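Chapter 7
Looking After a Hand-Held Gripper

Draft for class use, 28/08/2025. Nhyira Essien and Ekua Abugri

What you need before you start: chapter 4 (linkages), chapter 5 (fasteners), a small driver set, a lint-free cloth, and a table you don't mind getting dirty.

7.1 Why a whole chapter on this

Most of the trouble we see with hand-held grippers is at the finger end. Pads, screws, pivots. Not the electronics, not the software. Students go straight to the log files and lose an afternoon, then somebody pinches the finger and the pad slides off in their hand.

At Skura, where both of us worked before teaching, the bench had 18 hand-held units going in and out every day. We kept a paper card for each. The cards were ugly but they worked, and the layout in 7.4 is more or less the same card.

This chapter follows one unit through setup, daily care and one repair. Call it unit 202, that was the number on its card. Your own unit may differ in the small parts. Check the maker's sheet for screw sizes and torque. Do not guess torque.

7.2 Words used in this chapter

Finger - the moving part that reaches out to the object.
Pad - the soft piece at the end of the finger. Wears out first.
Linkage - the bars and pivots that make the two fingers move together.
Zero - the reading when the pads just touch with nothing between them.
Creep - zero moving over a shift when no one has changed anything.

Learn creep and zero now. They come up in every section and on the lab sheet.

7.3 Setting up

Power off. Open the fingers all the way by hand, slowly, and feel for a rough spot. Close them. Do it again. A rough spot in the same place both times is dirt or a bent link. A rough spot that moves around is usually a pivot screw backing out.

Wipe both pads, dry cloth first. If there is sugar or grease on them use a damp cloth and then let them dry fully before you zero. A damp pad reads fine for a few minutes and then it doesnt.

Set zero with clean pads. Write it on the card. Then the grip check: pick up five or six small things of different shape and wrapper, hold each one upright, set it down. Candy is good for this. Twisted foil, round heads on sticks, flat packets, a long bar. Foil is slippery and stick candy wants to roll, so a worn pad shows up quick.

Left and right units get checked seperately, even if they are used as a pair. Swap the test objects over too. A pair that was zeroed together can still drift apart by lunch. 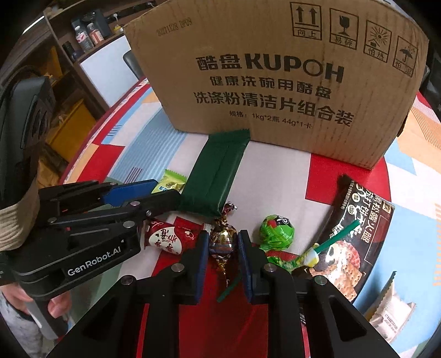 Look at the pad faces again once the grip check is done. Shiny patch in the middle means it is wearing flat. Shiny on one edge only means the finger is coming in crooked, and a new pad will just wear the same way. Fix the finger first, pad second.

7.4 The card

One line per check. Date, initials, zero before, zero after, pads ok or changed, screws ok or tightened, anything odd. Lakmont prints a version with tick boxes - fine, but leave room for the odd stuff, that column is the one you will go back to.

Change pads by count and by look, whichever comes first. On 202 the limit was some 900 closes. Yours may be higher or lower depending on what you pick up.

7.5 The repair we will follow

In July unit 202 started dropping round things on the right side. Flat things held fine. Zero had crept by 2 counts between morning and noon. Pads were new. Ekua tightened every screw she could see and it got worse, a thing to remember when you reach step one of the next section.

Before you read on, write down what you would check first and what reading you would expect. Keep it on the card, pencil is ok. Next section starts with the pivots, so have the driver set out and the power off.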